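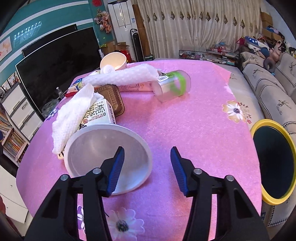
## 4. Comparing the finger pads

### 4.1 What I was trying to find out

The hand-held gripper we use for collecting demonstrations came out of the Clavby drawings more or less unchanged, and for months I treated the fingers as a solved problem. Then Rocío Cuautle ran the first policy on the arm and it kept letting go of things that the person holding the gripper had picked up without any trouble. My first guess was the controller. Rocío's first guess was the camera. We both spent longer on those guesses than I'd like to admit (Section 3 is mostly the record of that), and by the end of it the one thing we hadn't touched was the pad on the inside of each finger.

So this section is a comparison of 2 pads: the ridged blue rubber one that we'd been using all along, and a smooth, softer one that Tiburcio Lozano cast for us in Grilloldale from a spare mold. Same fingers underneath, same linkage, same wrist camera. I wanted to know whether the pad changes how people grasp when they hold the tool by hand, and whether the grasps they choose with it still work once the same fingers are bolted to the arm. Those are separate questions and I kept mixing them up when I planned the experiment, which is why the first week of data isn't in the paper.

### 4.2 Setting and objects

I wanted household clutter, the kind you'd find on a table where people live. Lab tables are too kind to a gripper. The background is plain, everything stands upright, and somebody has usually picked the objects with the gripper in mind. Figure 2 gives a fair idea of what we worked with instead: a flowered cloth on the table, crumpled knit towels, cartons, a big bowl tipped over on its side, a paper cup lying down behind the towel. None of that was glued, taped or squared up to the camera.

We sorted the objects into 6 classes for scoring: towels, cartons, bowls, paper cups, flat small packages, and clear plastic containers. The classes are uneven, and a towel in a heap has very little in common with a towel in a roll, but splitting them further left us with groups too thin to say anything about. If I did this again I would split the cartons first. A tall one on its side and a squat one on its side ask for quite different approaches, and our labels pretend they don't.

Patterned cloth deserves a word of its own. I had worried that printed flowers would bother the camera-based tracking, and they didn't – if anything the tracker was happier with a busy surface under it than with the plain gray board we'd started on. What the cloth did do was move. Whenever a finger touched down too low, it pinched up a fold of fabric along with the object, and the two pads behaved very differently when that happened. More on that in 4.4.

### 4.3 Procedure

Each demonstration was one pick and one place, by hand, with the fingers starting open. The person holding the tool was told which object to take and where to put it, and nothing else. I did not coach anybody on approach angle. Rocío argued for coaching, on the grounds that uncoached people do silly things for the first stretch and the policy then learns the silly things. She has a point, and the warm-up grasps were dropped from the training set for that reason, but I was studying what the pad does to people's habits, and a coached habit is mostly mine.

We collected 2,000 demonstrations, split evenly between the pads. We alternated pads in blocks and swapped the order for each new person. Swapping a pad means undoing the finger, peeling, sticking, and checking that the tips still meet when the gripper closes. That last check is easy to skip when you're tired. I skipped it once, the tips closed crooked, and a whole block of grasps on the flat packages had to be thrown out. Tiburcio afterward printed a little gauge that slides between the fingers, and I recommend making one before you start.

The policies were trained separately per pad with the same settings and then run on the arm through the Zindgate controller. Grip force on the arm was matched to the force recorded by hand, as far as we could manage it. The hand-held tool has a trigger, and people squeeze a trigger harder when they are nervous about dropping something. I don't have a good fix for this. We clipped the force at the top end and moved on.

One decision I'd defend is leaving the camera alone. It sits behind the fingers and looks out past them, so both fingers are always in view and the object comes in between them. There was some pressure to move it for the smooth pad, which is thicker and hides more of the object in the last moment before contact. I kept it fixed. Moving it would have meant comparing two cameras and two pads at once, and I already had one week of data like that.

### 4.4 What happened with the hand-held tool

By hand, the smooth pad won on comfort and I'll say so plainly. Everybody who tried both preferred it. It's quiet, it gives a little, and on cartons it settles flat against the cardboard with hardly any squeeze. People also slowed down less with it just before contact, and you can see that clearly in the velocity traces.

The ridged pad asks more of you. On a carton the ridges touch first and you feel the box shift before it's held, so people learned to close a bit, wait, and close again. I called this the double squeeze in my notes and it shows up with nearly every person, on nearly every class. It looks like hesitation on video. I first marked it down as a defect of the pad.

Bowls were where the two really parted. With a bowl lying on its side, the easy grasp is on the rim, one finger inside and one outside. With the smooth pad people took the rim wherever it was closest and the bowl then swung around in the grip as it came up, pivoting on the soft contact. With the ridged pad it swung less. People holding the smooth pad corrected for this with the wrist, without being asked and (when I asked later) mostly without noticing. Human wrists are wonderful and they hide a great many bad grasps.

Towels went the other way from what I'd predicted. I expected the ridges to catch on knit fabric and make it hard to let go. They did catch, a little, and that turned out to be useful for picking up and only rarely a nuisance on release. The bigger annoyance was the tablecloth. When the ridged fingers went in low for a towel they took the cloth along too, and everything nearby came for a ride. The smooth pad usually let the cloth slide back out. If your setup has a loose surface under the objects, this is a real mark against ridges and I wouldn't wave it away.

### 4.5 What happened on the arm

On the arm the order flipped. The policy trained with the ridged pad held on to bowls and cups far better, and the double squeeze I had been grumbling about came through in the learned behavior almost intact: close, pause, close. That pause gives the object time to settle. The smooth-pad policy closed in one go, lifted, and then tried to reproduce the wrist corrections people had made. It made them late. The bowl had already swung by the time the arm got around to it, and a late correction was often worse than none.

Cartons were close to a draw. Clear containers were bad for both, and I put that down to the camera, so I'd rather not lean on those runs in either direction. For flat packages the smooth pad stayed ahead, and Rocío thinks its extra thickness helps the fingertip get under an edge. I'm less sure. We didn't measure it.

I had gone in assuming that whichever pad people liked best by hand would also give the best data. For cartons and flat packages I could still believe that. For anything that can turn in the grip I no longer do, and we now keep the ridged rubber on the fingers by default and pin the tablecloth down at the corners when towels are on the list. Tiburcio has since cast a third pad with shallower ridges. It arrived too late for this comparison, and the few grasps I've made with it are left out of every result reported here.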